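Blog > Small House Diary > Laundry

Filed under: Keeping House, Washing and Folding

5 min read

I moved to Sistgate in January, and since then I have lived without a chest of drawers. Because of this, all my clean clothes pass over the table before they find a place. It is a light wooden table with a wavy grain, and it is the only large flat surface I own, so I eat on it, I write on it and I match socks on it.

The socks are the difficult part. In my old flat I had socks of every colour and I never lost one for long, because each had only one possible partner. Then I decided to be practical and bought only white ankle socks. I thought that with white socks any two would make a pair. This was a mistake of mine. The ones from Sultex are a little longer in the heel, and the ones from Tatia have a thicker edge, and when you wear one of each you feel it the whole day in the shoe.

So now I do it slowly, usually in the evening with the radio on. First I lay each sock flat and smooth it with my hand, with the heel to one side. A crumpled sock tells you nothing about its length. Then I put similar ones on top of each other and fold them once in the middle. I do not roll them into a ball any more. My mother always did, and the elastic of one sock became tired long before the other.

For storing them I use a shoe box from the Marsden shop on the corner, 32 centimetres long. The folded pairs stand in it like cards in a library. The single ones wait in a cotton bag on the door handle until the next wash, and if the partner does not come after two washes, they become cloths for dust. 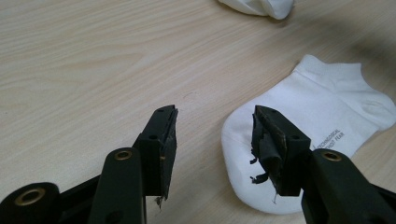

I am still thinking whether to buy a real chest of drawers. There is one I like, but it costs 181 pounds, and I would first have to measure the stairs. Perhaps I will go on Saturday and look at it again.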